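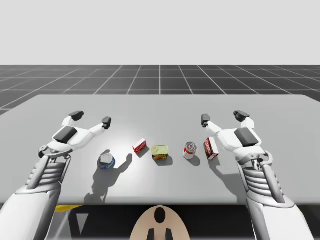
Seite 36

Trastell Oberarm-Blutdruckmessgerät
Artikelnummer 754
Hersteller: Breris, Gekilville

Das Trastell misst Blutdruck und Puls am Oberarm. Gemessen wird bereits beim Aufpumpen, die Manschette muss also nur so weit gefüllt werden, wie es für das Ergebnis nötig ist. Das Gerät ist für Erwachsene gedacht, die ihre Werte zu Hause regelmäßig kontrollieren, und eignet sich auch für Haushalte mit zwei Benutzern. Jeder bekommt einen eigenen Speicher, die Umschaltung erfolgt über den Schiebeschalter an der linken Seite.

Anzeige und Bedienung
Die Anzeige zeigt den oberen Wert, den unteren Wert und den Puls untereinander. Eine Starttaste, eine Speichertaste — mehr braucht man im Alltag nicht. Uhrzeit und Datum werden beim ersten Einschalten eingestellt und bleiben auch beim Batteriewechsel erhalten, sofern er nicht länger als eine Minute dauert. Der Signalton lässt sich abschalten.

Speicher
2.000 Messungen insgesamt, mit Datum und Uhrzeit. Der Mittelwert der letzten drei Messungen wird auf Tastendruck

angezeigt, ebenso der Morgen- und der Abendmittelwert der vergangenen Woche.
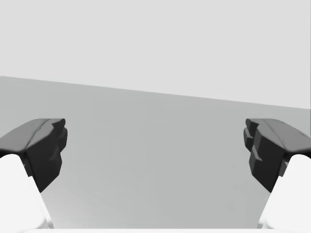
Sind alle Plätze belegt, wird die älteste Messung überschrieben. Wer seine Werte für den nächsten Arzttermin braucht, kann sie über das beiliegende Kabel auf einen Rechner übertragen oder in den mitgelieferten Blutdruckpass eintragen. Eine App gibt es für dieses Modell nicht.

Manschette
Zum Lieferumfang gehört die Manschette Marinho in der mittleren Größe. Sie hat einen festen Bügel und lässt sich mit einer Hand anlegen. Die Größen S und L sind einzeln erhältlich. Bitte den Umfang in der Mitte des Oberarms messen, am entspannt hängenden Arm. Eine zu enge Manschette ergibt zu hohe Werte, eine zu weite zu niedrige. Der Bezug kann abgenommen und von Hand gewaschen werden, die Luftkammer nicht. 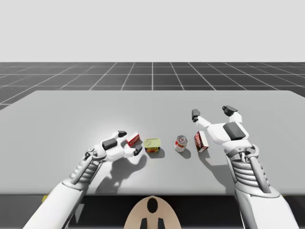

Vor der Messung fünf Minuten ruhig sitzen, Rücken angelehnt, beide Füße auf dem Boden. Die Manschette muss auf Höhe des Herzens liegen, deshalb gehört der Unterarm auf eine Unterlage. Eine breite, glatte Tischplatte wie die hellgraue im Bild ist dafür günstig, weil neben dem Arm noch Platz für Gerät und Schlauch bleibt. Bei niedrigen Tischen ein Kissen unterlegen. Während der Messung nicht sprechen und den Arm nicht bewegen.

Grenzen des Geräts
Bei Vorhofflimmern und anderen Rhythmusstörungen können einzelne Werte stark abweichen. Das Trastell zeigt in diesem Fall ein Herzsymbol an. Eine Diagnose ist das nicht — bitte die Messung wiederholen und bei häufigem Auftreten ärztlich abklären lassen. Medikamente nie allein aufgrund eigener Messwerte absetzen oder anders dosieren.
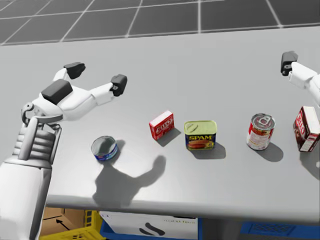 Fünf Lebensmittel auf hellgrauem Tisch

Technische Daten
Breite: 19 cm
Stromversorgung: vier Batterien AA oder Netzteil (Zubehör)
Garantie: 36 Monate auf das Gerät, Manschette ausgenommen

Lieferumfang
Messgerät, Manschette Marinho Größe M, Batterien, Datenkabel, Blutdruckpass, Aufbewahrungstasche, Gebrauchsanweisung

Ersatzmanschetten und Netzteile werden ab Lager Gekilville verschickt. Geöffnete Manschetten sind vom Umtausch ausgeschlossen.

Stand: 27. Februar 2019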